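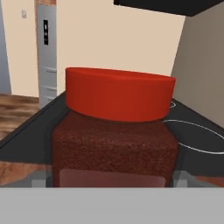

March, bench 2, started 8:40

Second round on the coffee dye. Last time the cotton came out pale and patchy and I blamed the grounds. Going over the notes with Mirjana Hodžić I think the problem was the mordant bath, which I cut short to get home.

Fabric this time is the Killach plain weave, scoured last night with soda ash and rinsed until the water ran clear. Weighed dry at 200 g for the full set of swatches. Labeled with knots in the corner, because the marker bled on the last lot.

**Bath**

- 70 g dried grounds, tied in muslin
- enough water to cover the cloth with room to stir
- simmered one hour, bag left in, then cooled to 60 C before the cloth went in

**Mordant**

- A: none
- B: alum acetate, overnight
- C: alum acetate, overnight, then a short iron dip after dyeing

Cloth in at 10:15. Stirred every few minutes for the first half hour, then whenever I walked past. Set B took color faster than A from the start. C looked the same as B at this point, as it should.

11:30, heat off. Left everything in the pot over lunch. Mirjana wanted to pull one swatch from each set early for comparison, so there are three short-soak pieces pinned on the left side of the board. Don't mix them up with the others.

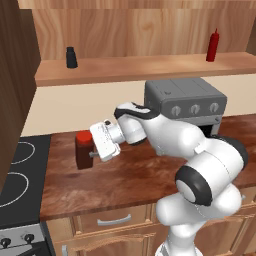
Rinsed in lukewarm water at 2:00. A lost a lot and is now a weak tan. B held, a warm mid brown with slight streaks near the selvedge where the cloth was folded against the side of the pot. C went gray-brown in the iron within two minutes and I took it out early. Triệu's notes say five minutes, but hers was linen and a weaker dip.

pH of the spent bath was 5. Did not adjust it.

The Prastum thermometer reads high again. Checked it in boiling water and got 103. Temperatures above are from the old glass one.

**To do**

- wash test on B and C, same detergent as the walnut samples
- half of each swatch in the south window, other half in the drawer
- try B again in the wider pot, no folding
- reorder alum acetate, 23 g left
- ask Sernumitz if the linen is sold scoured

Spent grounds are drying on the rack by the door. Leave them there, I want to see if a second extraction gives anything.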